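**Do reusable produce bags get reused? Term report, unit 2**

The claim we set out to test appears on a poster at the Asdale co-op: switching to mesh produce bags "pays off in weeks." No source is given. We wrote to the address on the poster in November and got a brochure back, also without a source.

## What we did

We handed out mesh bags to households on two streets, Groren Road and Sawatzky Crescent, and asked them to keep a shopping diary for 90 days. The diary had one line per trip: bags taken, bags left at home, plastic bags picked up at the store. We then compared the entries with paper receipts where people had kept them, and plenty hadn't.

## What the diaries say

Households logged 2278 trips between them. On paper the result flatters the poster, as most entries from the first month show the mesh bags going along. After that the handwriting gets suspicious. Whole weeks are filled in with the same pen and the same number, and one diary records a shopping trip on a day the store was closed for a burst pipe. We left that household in, but I'd argue we shouldn't have.

Receipts tell a duller story. Where a receipt and a diary line could be matched, people bought loose vegetables less often than they said, and pre-packed ones more often. A mesh bag is no help with carrots that already come in plastic.

## The break-even figure

The brochure's "weeks" seems to assume a bag is used on every trip and never washed. Neither held on our streets. Bags got lost under car seats, went mouldy, or became somewhere to keep clothes pegs. Our supervisor suggested testing the claim against 1000 uses per bag, and not one bag in the study came near it. That proves little, given how short the study was, but it does make the poster's confidence hard to share. 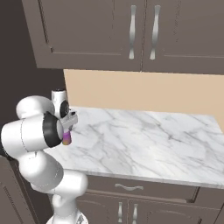
Yupin Chareonsuk read the draft and disagreed with that last section. In her view we'd set the bar too high, then blamed the bags for missing it, and a household that drops even a few plastic bags a month has still changed something. She also thought the diaries deserved more credit: people who bother to fake an entry at least know what they were supposed to do.

I accept the first point in part. The second I don't buy. A guilty conscience isn't a measurement, and we were asked to measure.

## If it's run again

- Collect receipts at the door every week.
- Weigh the plastic instead of asking about it.
- Include a street that gets no bags at all. We had none to compare against, and Hrefna Overgaard raised this before we started.

Diaries and matched receipts are in the blue folder in the Saler Building office.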